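Presupuesto para dos pinzas, ¿Stenov o Clolten? 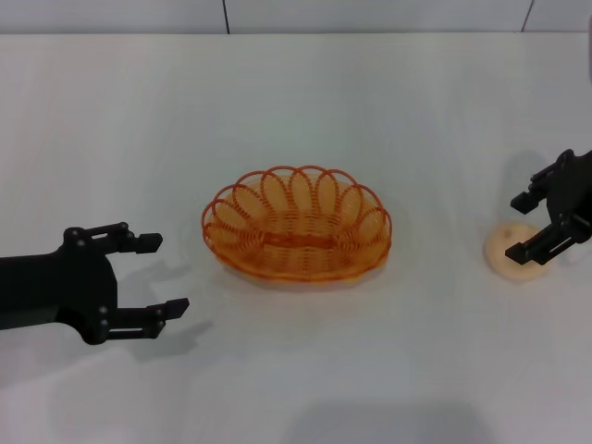 tallerista_sur
¿La garantía de Stenov cubre los dedos?

mbr_77
Solo el cuerpo, los dedos van como consumible. 420 euros el par.

tallerista_sur
uf. Y Clolten?

zolico_fan
Clolten sale 600 con cable y brida. Yo iria a esa, sin dudar

mbr_77
Pues yo no. Recambios desde marzo sin stock, en Fakhoury me dijeron que unas 2 semanas y sigo esperando

zolico_fan
eso es Fakhoury, no la marca. Pide en otro sitio

tallerista_sur
Vale, pido precio de las dos. Portes aparte, supongo

mbr_77
Aparte, si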